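Section 4: Setting up the bowl pick in the simulator

Right, if you've got this far you have Flisunard installed and the Tasix arm loads without shouting at you. Now we get the thing to pick something out of a bowl. I do this one every time I build a new cell (even before I touch a real arm!) and it catches most of my mistakes while they're still cheap.

1. Open the round table cell from the Zerouali folder. Wait for the floor tiles to finish loading before you press anything, or the first run will stutter.

2. Check the arm's base setting. It should say "fixed". If it says "free", the whole arm will slide gently off across the room when it first pushes on something, and you'll have to reload.

3. Send the arm to its home pose and leave it there for a couple of seconds. Any wobble at the elbow means the joint damping has gone back to its default. Type in 37 for the elbow and leave the others alone.

4. Drop the bowl on the table, then the red object into the bowl. Do it in that order. I once did it the other way round and spent a whole evening in March hunting for an object that had gone through the tabletop.

Note: let both of them settle before you save the start state. You want the speed readout for each at zero.

5. Open the gripper to 100 per cent, move the wrist over the bowl and bring it down in slow mode. I go in at a slant with the wrist tipped a little, as I find it easier to see what the fingers are up to from the side camera. 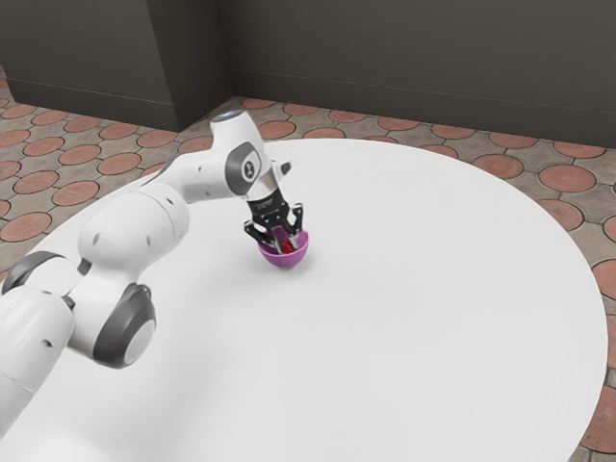
6. Close the gripper in small steps, watching the contact panel. You're after a contact on each finger and none on the bowl. If the bowl lights up in the list, back off, lift a touch and try again.

Caution: don't turn the grip force up to cure a bad approach. The fingers will sink into the object, the solver will panic, and the bowl will shoot off the table like a cork. Fun once!

7. Lift straight up until the fingertips are well clear of the rim, then hold. If the object creeps down between the fingers, raise the finger friction one notch and repeat from step 5.

8. Save the run. I use seed 1,279 for all my test runs so I can compare one build with the next, but any number will do as long as you stick to it.

Looking after it

Every time you update Flisunard, do 4 picks from the saved start state before you trust anything else. Aled Cadwaladr put me on to that one after an update quietly reset all his gripper limits, and I've found the same thing happen twice on mine. Keep a copy of the Dernex gripper file outside the program folder too. The updater writes over the one inside and it doesn't ask first.

If the picks go well, carry on to Section 5, where we move the bowl and let the arm find it again.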